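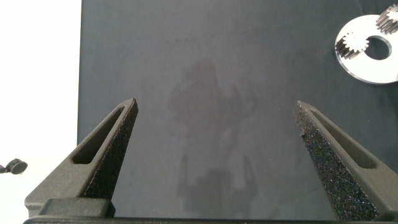 Hemska Arbeitsplatte Buche, geölt

Massive Buche, durchgehende Lamellen, 27 mm stark. Für Werkbank, Schreibtisch oder Küche - Kanten leicht gerundet, Unterseite nur grundiert.

Maße und Lieferung
Tiefe 60 oder 80 cm, Länge bis 300 cm. Zuschnitt auf Wunsch, bitte Maß in mm angeben. Zwei Schnitte inklusive, jeder weitere wird berechnet. Ab 110 cm Länge nur per Spedition, bis Bordsteinkante. Termin kommt telefonisch, also Nummer nicht vergesen.

Pflege
Vor dem ersten Gebrauch nachölen, dünn, mit Baumwolltuch. 24 Stunden trocknen lassen. Danach 2 mal im Jahr, bei viel Wasser öfter. Kein Scheuermittel, keine Mikrofaser. Ölige Lappen ausgebreitet trocknen - Brandgefahr!

Montage
Langlöcher in den Winkeln nutzen, Holz arbeitet. Ausschnitte für Spüle oder Kabel sofort versiegeln, auch die Schnittkante hinten. Schrauben liegen nicht bei.

Verfügbarkeit
80er Tiefe momentan knapp, nächste Lieferung von Frandsen noch offen. 60er ab Lager. Eiche gibts erst wieder im Oktober.

Fragen zum Zuschnitt: Zoltán Antal, Holzlager. Rücknahme nur bei ungeschnittener Ware und in Orginalverpackung.

Stand: 18. Januar 2024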